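Section 4. Opening the case and getting to know the inside

Welcome to the part of the Nikix tower guide that people tend to put off. Please don't! Krystyna Lis and I wrote this chapter for folks who have never had the side off a computer before, and if you take your time — a cup of tea first is never a bad idea — you should have the cover off and back on well before lunch.

Before you start

1. Shut the computer down from the menu and wait for the fans to stop.
2. Switch off the power supply at the back, then unplug the power cord and everything else that's plugged in.
3. Hold the power button down for 12 seconds to drain what charge is left.
4. Set the case on a sturdy table with good light, and leave yourself plenty of elbow room.

CAUTION: Never open the power supply itself, even with the cord out. There is nothing inside it for you to fix, and it can hold a charge for quite a while.

Taking off the cover

5. Undo the cover screws at the back and drop them in a saucer or an egg cup, so they don't roll away under the radiator (ask me how I know).
6. Slide the panel back until it stops, then lift it straight up. If it sticks, press gently along the top edge and try again.
7. Touch bare metal on the case before you reach inside, and do it again whenever you've walked across the room.

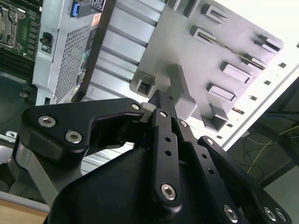

Spend a minute or two just looking before you pull on anything. The motherboard is the big flat board that everything else connects to. The processor sits under a metal bracket with a little lever, and the memory goes into the long, narrow slots nearby. The power supply is the metal box with the perforated grille, and air has to pass freely through those holes, so keep labels and tape well away from them.

8. Check that no cable is resting against a fan.
9. If you see dust on the grille, lift it off with a soft, dry brush. Short strokes work best.

NOTE: Leave the processor lever alone for now. We'll come to it in Section 11, where Krystyna walks you through it very patiently.

10. Slide the panel back on, tighten the screws by hand, and plug the power cord in last.

— Zofia Kaczmarczyk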